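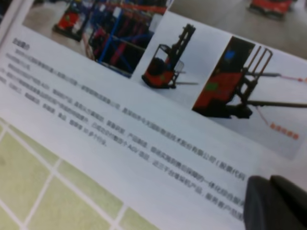 Catégorie : Logistique et entrepôt > AGV, robots, automatisation
Rechercher dans ce forum... OK

cariste79
Salut à tous, ça y est, chez nous à Brernville les chariots autonomes arrivent en juin. On est 12 caristes sur le quai et la direction garde 3 postes de conduite, le reste passe « superviseur de flux ». J'ai 2 jours de formation pour ça... Vous l'avez vécu, vous ?
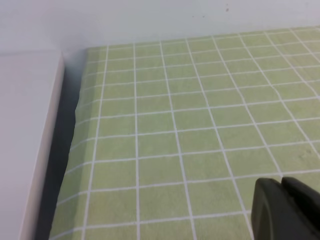 Parce que moi, conduire, j'aime bien - passer la journée devant un écran, beaucoup moins.

Okonkwo
Fait chez Climach. Franchement j'ai moins mal au dos et je finis à l'heure ! Par contre on se parle moins, chacun dans sa zone.

mimi_quai4
Pas d'accord du tout. Chez Umgate on court débloquer les AGV dès qu'un film plastique traîne, pour la même paie. 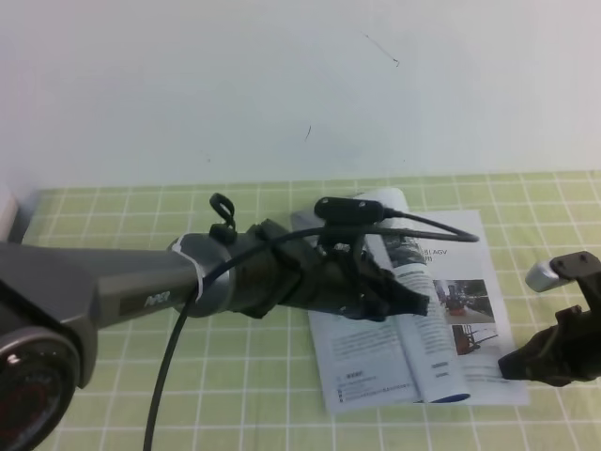
Et la prime de conduite a sauté au passage, alors fais-la écrire noir sur blanc avant de signer.

Okonkwo
Ah ça, la prime, oui. Nous on l'a gardée, mais il a fallu insister.

cariste79
Merci, je vois Ívar Brøndum (notre chef de quai) demain, je lui en parle.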